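Informe de la visita a la planta de Cullton

En el marco del programa de intercambio sobre conservación de semillas, una delegación de nuestra asociación visitó en octubre las instalaciones de Cullton, donde la cooperativa Tenero mantiene su banco de variedades hortícolas y una línea de limpieza y secado. La visita comenzó a las nueve de la mañana y fue conducida por Kamala Kotian, responsable del área de germinación.

La colección conserva 443 variedades, en su mayoría leguminosas y tomates de cultivo local. Cada entrada se registra con la parcela de origen, el año de cosecha y el resultado de la última prueba de germinación. Las muestras que no alcanzan el umbral fijado por la cooperativa pasan a multiplicación en la campaña siguiente, en las parcelas de la ladera de Reuter, a 800 metros de altitud.

La delegación recorrió en primer lugar la sala de recepción, en la que se pesan y criban los lotes. El secado se realiza a baja temperatura y puede prolongarse varias semanas en el caso de las judías de grano grueso. A continuación se visitó la cámara fría, de dimensiones modestas, y por último el área de préstamo, desde la que se atiende a los hortelanos de la comarca. Para los lotes pequeños, la cooperativa recomienda a sus socios recipientes con tapa y compartimentos, de fácil limpieza y manejo.

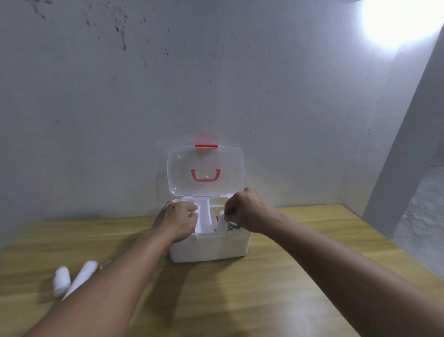 Jagadeesh Murthy preguntó si el préstamo a particulares no ponía en riesgo la pureza de las variedades, dado que en huertos contiguos el cruce de calabazas y pimientos resulta difícil de evitar. Se le respondió que las devoluciones se siembran aparte durante una campaña y que solo se incorporan a la colección tras la inspección de las plantas adultas.

El sistema de préstamo merece una mención particular. El hortelano recibe un sobre de semilla y se compromete a devolver el doble al término de la cosecha. En la última campaña se entregaron cerca de 300 sobres; la variedad más solicitada fue la judía Cirno, de mata baja, apreciada por su resistencia a las heladas tardías. Las devoluciones llegan con retraso en los años secos, circunstancia que la cooperativa acepta sin penalización alguna.

Por la tarde se celebró una sesión de trabajo sobre el formato de las fichas - asunto pendiente desde la reunión anterior - y se acordó adoptar el modelo de Tenero, con dos campos adicionales para el nombre local y el uso culinario. Nuestra asociación remitirá en diciembre una primera relación de 27 variedades para su duplicado en Cullton.

Las personas interesadas en consultar el acta de la sesión pueden solicitarla en la secretaría, en horario de mañana.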